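Contra el menú degustación

Mi suegro, Severino Sarmiento, tenía una forma infalible de saber si había comido bien: se levantaba de la mesa con dificultad. Era un método rudimentario pero de aplicación universal, y le sirvió durante siete décadas, hasta que en agosto lo llevamos a celebrar su cumpleaños a un restaurante de los que avisan, al reservar, de que la experiencia dura tres horas y media. Yo pensé que exageraban. Se quedaron cortos.

Lo primero que se pierde en un menú degustación es el derecho a pedir. Uno llega con sus años, su sueldo y su opinión formada sobre las alcachofas, y le explican que hoy va a dejarse llevar. Dejarse llevar es una expresión que acepto en el mar y en ningún otro sitio. Severino preguntó si había croquetas. El camarero, un muchacho educadísimo, contestó que en el séptimo pase había un recuerdo de croqueta. Mi suegro dijo que recuerdos ya traía él de casa.

Luego está la explicación. Cada plato viene con un discurso, y el discurso hay que escucharlo con la cuchara quieta y cara de bautizo. Nos contaron la biografía de un guisante. Supimos de qué ladera venía el tomillo, qué pensaba la abuela del cocinero acerca del vinagre y por qué el pan, que era un solo pan, se consideraba un pase. Entretanto, la conversación que traíamos empezada (una herencia, dos divorcios, asuntos de enjundia) quedó interrumpida tantas veces que sigo sin saber quién se quedó con el piso de la playa.

Comprendo que hay oficio detrás. He leído a Verna Halvorsen, que lleva años escribiendo sobre mesas ajenas con un apetito que envidio, y en su último artículo defiende que el menú cerrado es la única manera de que un cocinero diga algo completo. Una novela, escribe, tampoco se pide por capítulos. El argumento es bueno y me tuvo preocupado toda una tarde. Lo que ocurre es que una novela la puedo cerrar en la página cuarenta, irme a dormir y no pagarla otra vez si me salto las descripciones. Y ningún novelista, que yo sepa, se acerca a la butaca a preguntarme qué tal el segundo párrafo.

Tampoco me convence lo del precio, que siempre se justifica por las manos. Hay mucha gente en esa cocina, te dicen, mucha pinza, mucha horita de colocar una flor. No lo dudo. Pero por los 300 euros que costó la broma entre los tres, vino aparte, yo habría preferido que la flor se colocara sola y que el cordero no cupiera en una cucharilla. 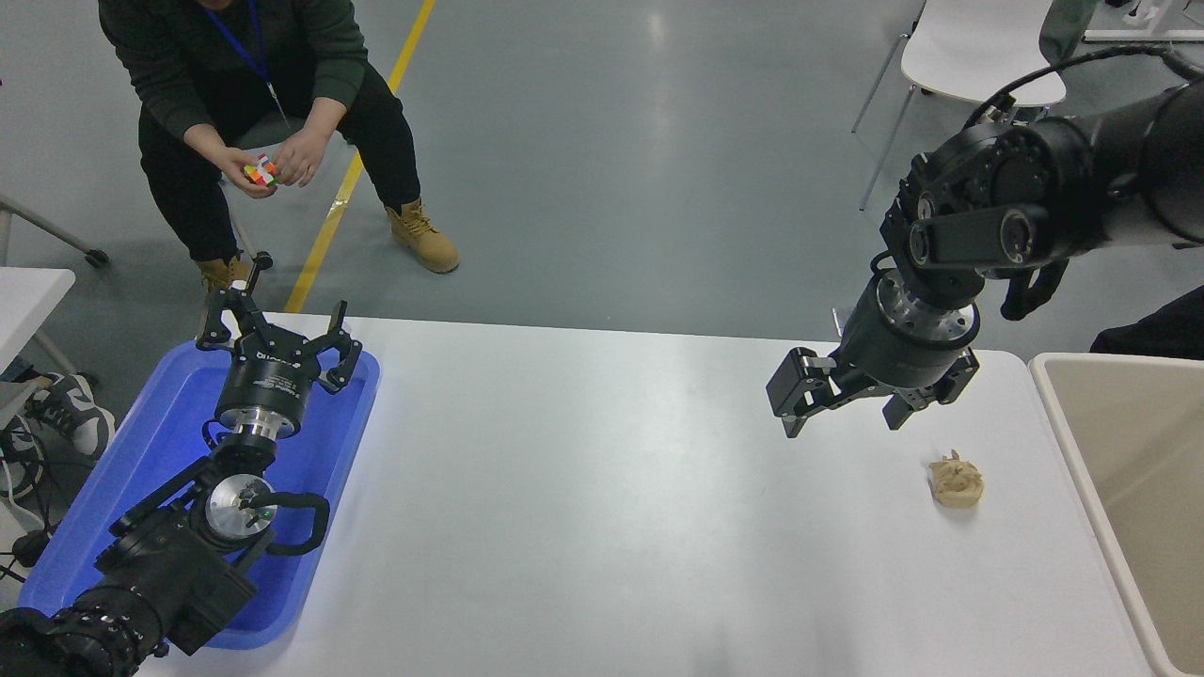

A lo que aspiro es a muy poco: una carta. Una hoja de papel, si puede ser con alguna mancha, en la que ponga lo que hay y lo que vale. En Olivares, el bar al que vamos los domingos de toda la vida, la carta lleva tantos años plastificada que los calamares todavía figuran con el precio tachado a bolígrafo, y jamás me han contado de dónde viene el calamar. Tengo mis sospechas y me las como con limón.

Me dirán que nadie me obliga a ir. Falso. Obligan los cumpleaños, los cuñados y las tarjetas regalo, que son una modalidad de la venganza familiar poco estudiada. En el cajón del recibidor tengo ahora mismo una para dos personas, sin bebidas, en un sitio que se llama Drisavex y suena a jarabe. Caduca el 23 de marzo. He mirado la página: catorce pases, se ruega no llevar perfume.

Severino, por cierto, aguantó hasta el final. Se tomó el café, que venía en una piedra, dio las gracias al muchacho y se levantó de la silla con una agilidad que no le conocíamos. En el coche no dijo nada. Al llegar a casa abrió la nevera y se hizo una tortilla de tres huevos, de pie, con el abrigo puesto, y nos preguntó si queríamos. Dijimos que sí los dos.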